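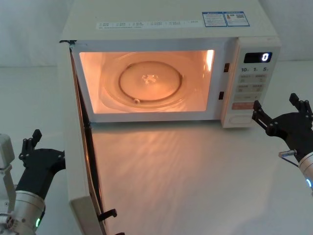

I give the fingers on our two arms a proper going over every 140 cycles, and most of what goes wrong with them is grease and crumbs. The microwave job is the worst for it. With the door wide open and one gripper reaching in close to the lower buttons, a finger that's picked up a bit of slop in the joint will catch the panel before it gets to start, so that's the one I do first. Washing-up liquid, warm water, an old toothbrush, and get right into the little bolt holes on the links — gunk loves those. Wipe them dry with something that doesn't shed (I've gone off kitchen roll completely!).

Power off at the wall before any of this, please. Then wiggle each finger by hand. If it knocks, nip the pivot bolt up a touch and try again. Don't lean on the key, I stripped one in December and it took me 19 days to get a new one out of Simard.

Cables next. Run your thumb along from the wrist connector and feel for stiff spots, and leave enough slack for a full turn of the wrist. I used to tie mine down too tight and wondered why they kept dying.

Zerrin Yaman put me on to the last one, and I love it — keep a jam jar with 6 spare bolts taped shut on the shelf by the bench. Mine has Clendeo thread lock in with it, the weak sort. One small dab per bolt, leave it overnight, and run the arms slowly for the first few goes in the morning.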